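3.2 Materials and layout of the burger-building station

The burger-building activity was the part of the Casside study that people seemed to enjoy most, and it was also the part that took us the longest to set up. We wanted a small food-assembly task that anyone could understand at a glance, with no recipe to learn and nothing to cut. A burger fits that need very well, as the bottom bun goes down first and everything after it is a matter of order and a little care in placing. We settled on play food early on, partly for cleanliness and partly so that a slice used in the first week would be the same slice at the end.

The first thing we had to decide was how the ingredients should wait to be used. In the Belmonte pilot they lay flat in a shallow dish, and people spent a good part of their time prying one thin piece off another, which told us a lot about fingernails and very little about assembly. Figure 4 gives the revised arrangement in four views (a to d).
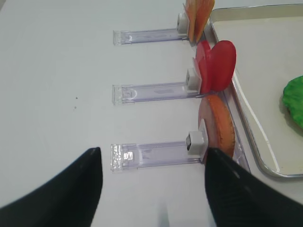
Spacing turned out to matter more than we had guessed. When two ingredients stand too close together, a hand reaching for one brushes the other, and the person stops to set things straight before going on. We therefore moved to separate clear holders, laid one behind the next with their left ends nearly in line (Figure 4a), so that each kind of slice waits at the right end of its own holder with open tabletop between it and its neighbor. The clear plastic has a nice side effect, too – the eye goes straight to the food.
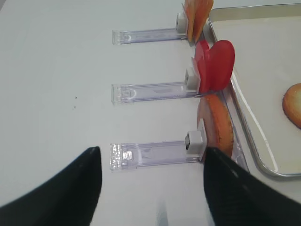
One reader of an earlier draft wondered whether standing the slices on edge made the task too easy, and suggested that a real kitchen would have them stacked or lying in tubs. It is a fair point, and we thought about it for quite a while. Our feeling is that a tub adds a second task (sorting) in front of the one we care about, and we would sooner study the two apart. The Drestside version of the station, planned for December, will bring the tubs back in.

Lettuce deserves a few words of its own. It is the least regular of the ingredients, and a leaf can be laid on the bun in a good many ways that all look perfectly fine to the person doing it. We scored a leaf as placed when it rested on the layer beneath it without being held, however crooked it looked. 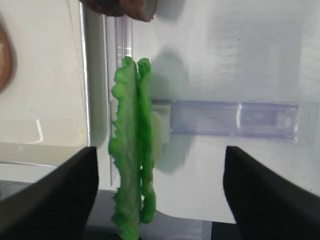

We did not ask for any particular side to face up, and we did not mark down a leaf that hung out past the bun, as plenty of good burgers look just like that. Each person was given 17 builds, with a short rest of 50 seconds between them.

The final piece of the station is the place where the burger comes together. Early on we built straight onto the table, and burgers wandered a little farther from the starting spot with every layer. A white rectangular tray with a raised rim solved this nicely, and the bottom bun now sits in the middle of it, pale side up, with the patties kept upright in a clear holder just beyond the edge (Figure 4d). The rim gives a plain boundary for scoring: a piece that comes to rest outside it is counted as dropped.

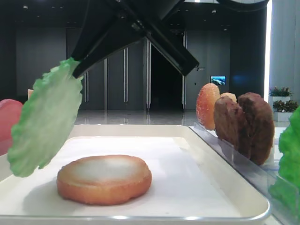 Lighting was the last thing we looked at, and we probably should have looked at it sooner. Leaves and buns throw soft shadows on a white surface, and we kept these in mind when choosing how to judge contact between layers. With the bun, the shadow falls right on the tray, and we found it a handy guide to where the bun's edge really is when going back over a build. Two raters worked separately through all 2,725 placements, using the Skultent scoring sheet, and any placement on which they differed was looked at again by both together before it went into the analysis in Section 4.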